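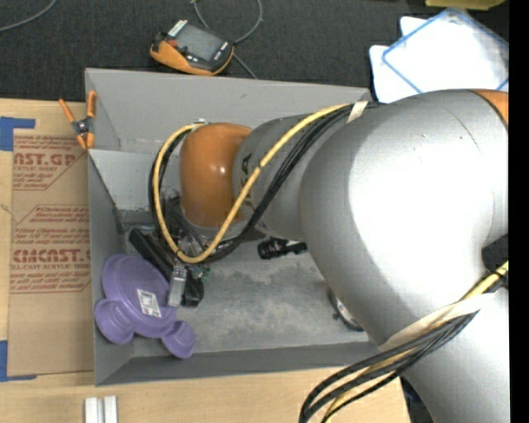 The Sostbridge Monitor, a media watch group, said on 2020-02-20 that three in four foreign affairs stories in two regional newspapers relied on government sources alone. The group read 274 articles on sanctions, trade restrictions and military aid printed in the Korkham Ledger and the Helmy Post since July. In 75 percent of them, every person or document quoted came from a government office or a former official. Stories on export limits for factory equipment did slightly better. Those articles deal with goods readers can picture, and reporters more often called a manufacturer or a shipping agent for comment.

The numbers were weakest on sanctions. The group found 20 articles in the two papers that described the effect of sanctions on ordinary people in the countries concerned. Only 6 of those quoted anyone living there. The rest used statements from Washington or from European foreign ministries.

The report does not accuse either paper of printing false information. It says the problem is what gets left out, and that much of it comes from the way the papers are staffed. Neither has a foreign desk. Both buy most of their overseas news from Aton, a syndication service, and trim the articles to fit the page. Quotes from aid workers, economists and opposition politicians tend to sit near the bottom of the original story, and they are often the first lines cut.

The group compared the printed versions with the full Aton copy where it was available. In many cases the longer version carried a second or third view that did not appear in print — including several stories where the dropped section disputed the official account in the headline.

The Ledger said in a written reply that it was reviewing how syndicated stories are edited and would start running full versions on its website. It disagreed with the group's decision to count former officials as government sources, saying many of them are now independent critics of the policies they once worked on.

The Post had not replied by Thursday afternoon.

The full report can be read at the Sostbridge public library. The group plans to repeat the study in July and to add local radio news bulletins to the sample.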